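Jiltovwood Housing Association
Home Guides: Looking after your home

How to care for wooden furniture and floors in a furnished let

This guide is for tenants of furnished homes managed by Jiltovwood at Urnwood and Ornthorpe. It explains how to clean wooden furniture and floors, how to deal with small marks, and when a repair must be reported to us. It replaces the leaflet given out with keys before February.

Last reviewed: April 5, 2018

Before you start

Check your inventory. Each item of furniture is listed with its finish, which will be shown as oiled, waxed or varnished. The method of cleaning depends on the finish, and the wrong product can leave a cloudy patch that is difficult to remove. If the inventory does not give the finish, treat the item as varnished until you have spoken to the Home Services desk.

You will need:
Two soft cotton cloths
A bucket of lukewarm water
Mild washing-up liquid
A soft brush or a vacuum cleaner with a brush head
Felt pads for the feet of chairs and tables

Do not use bleach, scouring powder, wire wool or steam cleaners on any wooden surface. Spray polishes containing silicone should also be avoided, as they make later refinishing much harder.

Weekly cleaning of tables

Remove everything from the surface, including cloths and mats. Wipe away dust and crumbs with a dry cloth, following the direction of the grain. Add a few drops of washing-up liquid to the water, wring the second cloth out well and wipe the table once. Dry it straight away.

Tables with a rounded or uneven edge need a little more care than square ones. Dirt tends to settle along the curve, where hands rest, and a straight wipe across the top will miss it. Finish by running the damp cloth slowly along the whole edge, then dry it in the same way. Pale woods show grease sooner than dark ones and may need this twice a week in a busy household.

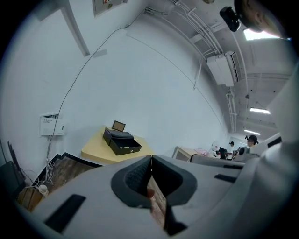 Weekly cleaning of floors

Sweep or vacuum first. Grit left on the boards will scratch them when the floor is mopped. Use a mop that has been wrung out until it no longer drips, and work backwards towards the door so that you do not walk on the damp boards. Open a window if the weather allows.

Water should never be left standing on a wooden floor. If a large amount has been spilled, soak it up with towels, lift any rugs and let the boards dry naturally. Do not place a heater on or near them. If boards have lifted or changed shape after three days, report this as a repair.

Dealing with small marks

Ring marks from cups. A white ring is usually in the finish and has not reached the wood. Lay a dry cotton cloth over it and press lightly with a warm iron, without steam, for a few seconds at a time. Stop as soon as the ring fades. This method is for waxed furniture only. Black rings go deeper and should be reported.

Light scratches. On waxed wood, rub in a small amount of clear paste wax and buff with a clean cloth. On varnished wood, leave the scratch alone. Sanding by tenants is not permitted on any item listed in the inventory.

Candle wax. Let it harden, then ease it off with the edge of a plastic card.

Oiling

Oiled furniture should be treated twice a year. Clear oil in the Srithong range may be collected free of charge from the Ornthorpe office on showing your tenancy card. Apply a thin coat, wait for the time stated on the tin and wipe off any that remains. Spread used cloths out flat to dry in the open air before throwing them away - oily cloths left in a heap can catch fire.

Reporting a repair

Please report loose joints, lifting boards, black staining or signs of woodworm to the Home Services desk on extension 630. Quote your inventory number and the room. Form 187 is needed only where you are asking for an item to be replaced, and can be handed in at either office.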